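News > Company announcements > Automation

We use cookies to measure traffic to this newsroom. Accept all | Manage settings

Skodmont to introduce automated cloth handling at Watham laundry

Watham, 29 May 2026

Skodmont, the contract laundry and linen hire company, will install robot arms for sorting and loading small textiles at its Watham plant. The arms will run on Fastik, a control system supplied by Thambiah. Installation starts after the summer shutdown and the first two stations are due to enter normal service in December.

The stations will handle face cloths, napkins and small towels, which are at present picked from baskets by hand and placed on the infeed belt of the folding machines. Flat sheets, duvet covers and workwear are outside the scope of the project.

Fastik is trained on recordings of people doing the task. Operators from the Watham day shift pick up, move and release cloths using hand-held grippers with the same jaw geometry as those fitted to the arms. Printed marker cubes on the grippers allow their position to be tracked, and a small camera worn on the head records the wider view. The sessions are held in an open-plan office, away from the plant floor, with ordinary chairs and desks used as work surfaces at different heights. 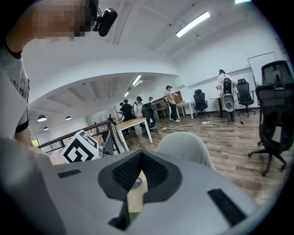

Skodmont Press Office

To date, 19 operators have taken part and 132 hours of material have been accepted for training. Recordings in which the markers were hidden for too long, or in which a cloth was moved by a bare hand, are rejected and do not count towards the total. Sessions are paid at the normal hourly rate and attendance is by choice. Operators work in blocks of no more than 40 minutes, followed by a break.

Faces are blurred before any recording leaves the Skodmont network. The material may be used to train and test the handling system only. It may not be used to assess individual pace or performance — this condition is written into the supply contract and into the site agreement with staff.

A cloth is a difficult object for a machine. It has no fixed shape, it hides its own edges when bunched, and two cloths of the same colour in one basket are easily taken for one. Early versions of Fastik often lifted two pieces together. The current version checks the grip before leaving the basket and sets the load back down if the reading is unclear.

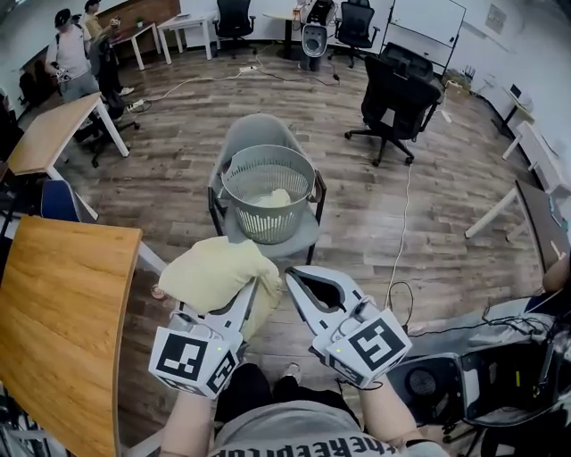 Reach into the basket is the other main limit. A rim that sits too high forces the gripper to enter at a steep angle, and the lowest pieces are then missed. Skodmont will change to a shallower basket at the automated stations and keep the present type elsewhere.

Effect on jobs

The Watham plant employs 169 people. No redundancies will be made as a result of the project. Six infeed positions will change in content: the operator will supervise a station, clear rejected pieces, check for stains and damage, and call for maintenance when needed. These positions move up one pay grade once training is complete. Training takes four days and is carried out on site.

Manual infeed will be kept available on every line. If a station stops for more than ten minutes, the line returns to hand loading and the arm is parked behind its guard. Operators may stop a station at any time without first asking a supervisor.

The plant will review reject rates, stoppages and reported strain injuries after the first three months of service. A decision on further stations will be taken after that review — no order has been placed beyond the first two.

About Skodmont

Skodmont supplies and washes linen for hotels, care homes and restaurants. Thambiah develops control software for the handling of soft goods.

Media enquiries should be sent to the Skodmont Press Office at Watham.

Print this page | E-mail this release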